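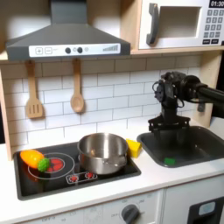

4. Recording examples

Last updated: May
By Pei-shan Kwan, Akolgo set-up guide

4.1 Put the carrot, the pot and the yellow block on their start marks. Near enough is fine. The Jonier learner has to cope with people, and people are sloppy.

4.2 Name the task in plain words, such as "pick up the green piece". "Test again FINAL" teaches it nothing. 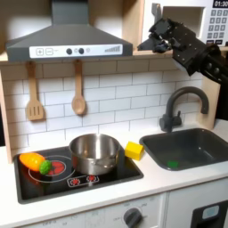

4.3 Press Record, wait for the tone, then drive the arm with the hand controller. Go slowly near the microwave. It will say 01:30 however long you take, so there's no rush.

CAUTION: Keep your fingers out of the sink while the arm is live. The gripper can't tell you from a vegetable – that's what the examples are for.

4.4 Fumbled it? Keep the take and tag it "miss". Our first set had 913 flawless grabs and a learner that panicked at its first slip.

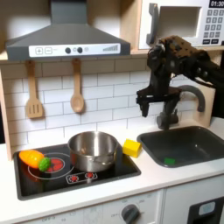 4.5 Open the gripper, back the arm off and press Stop. Change the layout every 9 takes.

NOTE: Adjoa Adjei's set passed 2,325 takes one Saturday. You may stop sooner.

Related
Calibrating the wrist
Sending takes to Lusura
Cable care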